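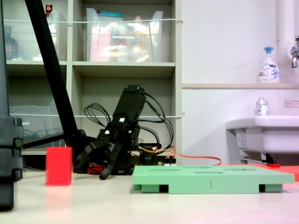 Minutes taken by Sverre Nygård

Dedley Retail Crime Partnership
Minutes of the April meeting, Sulbridge Library, upstairs room, 10 a.m.

Apologies were received from the Umo store. The minutes of the previous meeting were agreed with one correction: the theft of razor blades listed under Market Street took place on Canal Street.

1. Court outcomes
The police liaison officer reported on two cases. A man who admitted taking power tools from Panagiotou Hardware was given 8 months of probation and told to repay the store. The second case, over meat and coffee taken from the Umo store on five dates, was continued at the request of the defense. Store staff who gave statements will be told the new date by letter.

2. Exclusion notices
There are 10 notices in force. Two run out before the next meeting and the stores concerned do not want them renewed. Members were reminded that a notice has to be handed over in person — leaving it at the service desk does not count, and one trespass charge was dropped over this.

3. Radios
The pharmacy still cannot hear the hardware store on channel 2. The supplier has been asked to come out again. Until then the pharmacy should be called by phone.

4. Reporting
Some stores are waiting until the end of the week to report thefts. The officer asked for reports the same day, with the receipt value of the goods and a note of how long video is kept. Panagiotou Hardware said its system records over itself after 5 days.

5. Other business
The bike rack behind the library was raised again. Passed to the city.

Action: Sverre Nygård to send out the updated notice list and call the radio supplier.

The meeting closed at 11:15 a.m. Next meeting in the same room.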